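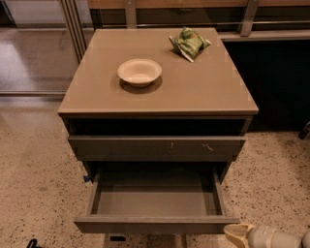

31 August 2023

Moved into the new room at Irkden and spent the whole evening on the question of the nightstand. Forty-four steps of stairs, one suitcase, three bags, and what defeats me is a bedside cabinet.

Margit Skjelbred, who has the lease and opinions, calls it "the gray one," as if there were others. It has two drawers and a dark gap under the top where things will go to be forgotten. I give my reading glasses a week. No handle on the upper drawer, so I suppose you're meant to persuade it. It's scratched, too, which saves me the trouble of doing it myself.

Pulled the bottom drawer all the way out and looked into it for a while. Empty. I had big plans for that drawer in June, when I was going to be a person with folded pajamas. Tonight I couldn't think of one thing I own that deserved it. Passport? Too grand. Socks? They'd only get ideas. I left it hanging open, and I'll bang my shin on it at 3 in the morning and have strong feelings about Margit.

The top was easier to settle. The little white bowl came with me from the Fjeld apartment, the sole survivor of a set, and it's now the official home of keys and earrings. Neither has moved in yet. The green snack bag has, though. I call that dinner - Margit called it "oh." The trash can is all the way in the kitchen and I've done enough stairs to feel that walking is over for today.

The terrazzo floor is lovely and cold and shows nothing, so I won't be sweeping it. Must call Drinar about the rest of the boxes. They said up to 8 days, in the voice people use when they mean Christmas. The lamp is in there, and the good pillow, and the charger I swore I'd carry by hand.

Phone at nine percent. Going to ask Margit for hers and be nice about the nightstand.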